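Endlich wieder Brot!

Seit Montag lebt mein Sauerteig wieder, und ich könnte die ganze Straße umarmen! Sechs Wochen stand er hinten im Kühlschrank, grau und beleidigt, und jetzt blubbert er, als wäre nichts gewesen. 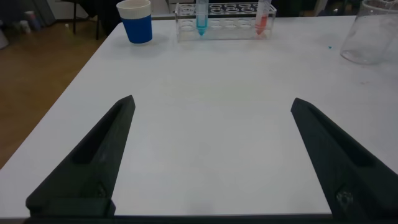
Zoriana Nazarenko

Mein Rezept ist simpel: Roggenmehl, Wasser, Salz und 60 Gramm Anstellgut. Den Teig lasse ich rund 17 Stunden gehen — ja, wirklich so lange, das Aroma ist der Wahnsinn.

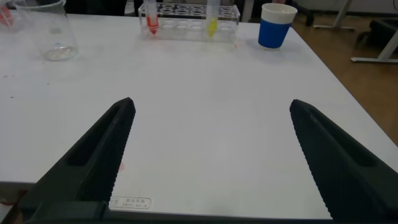 Foto: Kulap Yimyam

Olesia schwört auf Kümmel, ich nehme lieber Koriander (frisch gemörsert, bitte!). Beim Falten mache ich mir die Hände nass, sonst klebt alles.

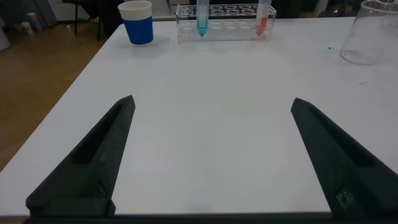
Weißer Tisch, Holzboden

Gebacken wird im Gusstopf, erst mit Deckel, dann ohne. Und dann dieses Knistern beim Abkühlen — herrlich!
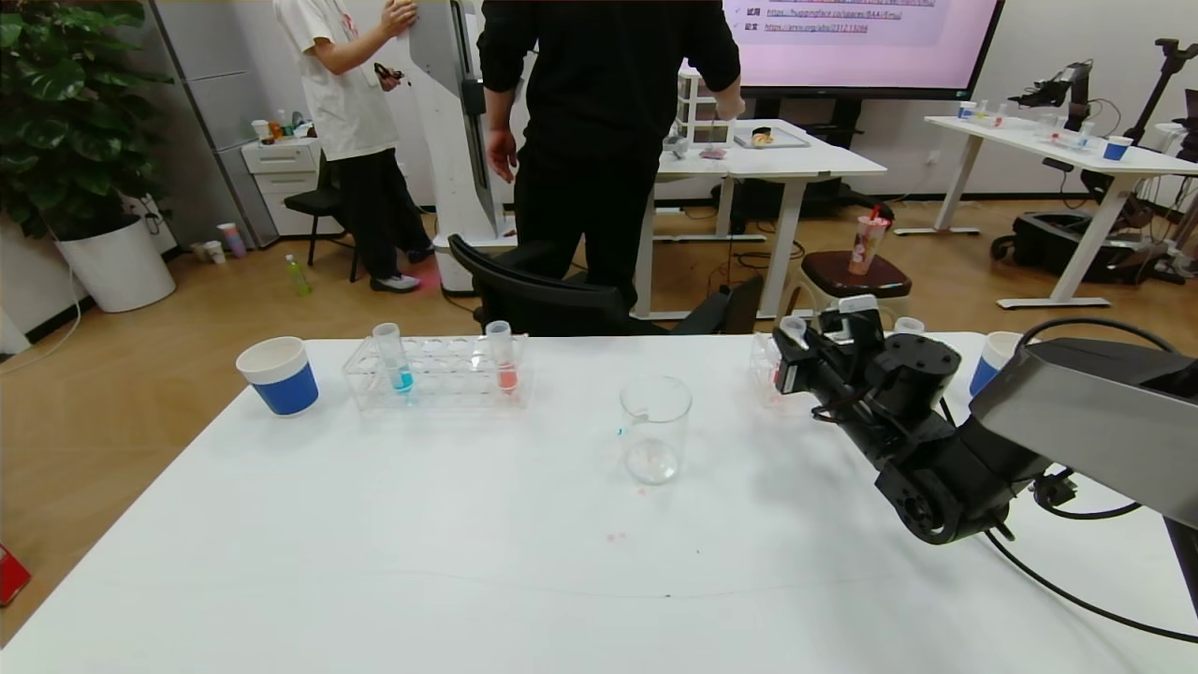 Blau und Rot im Reagenzglas

Nächstes Mal probiere ich Walnüsse. Wer ein Glas Anstellgut möchte, schreibt mir einfach!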